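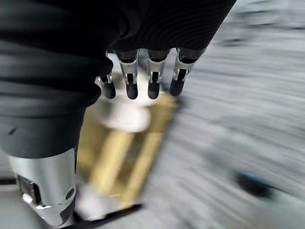

How long do you soak dried chickpeas before cooking?
Overnight in cold water, 50 minutes simmer after that, salt at the end.

duveck77
ok but salt at the end is old advice. I salt the soak water and mine come out way creamier. skins stay put too

Yaa Korletey
Agree w/ duveck. Been salting the soak for years. Spoonful per big bowl, rinse, fresh water, done

mansour_kitchen
Nope. Tried it twice, tough both times. Could be my water, its really hard here. Pinch of baking soda fixed it

duveck77
how old were the beans tho

mansour_kitchen
no idea, bottom of the pantry. had them since April at least

Yaa Korletey
There you go. Old beans stay hard no matter what you do to them

lumden_lou
Don't soak at all. Pressure cooker, 50 min, walk away. Whole bag

mansour_kitchen
50 for unsoaked?? mine were still chalky in the middle

lumden_lou
let the pressure drop by itself, don't open the valve. if you soak them first its way less time, never timed it

doltetti
Baking soda makes them taste like soap imo. Fine for hummus, awful in salad

mansour_kitchen
you're using too much. quarter teaspoon. rinse after

doltetti
I did rinse. still soap

Yaa Korletey
Anyone freeze them in the cooking water? Got 24 oz left over and no plans till the weekend

duveck77
yep, freezes fine. leave room at the top of teh jar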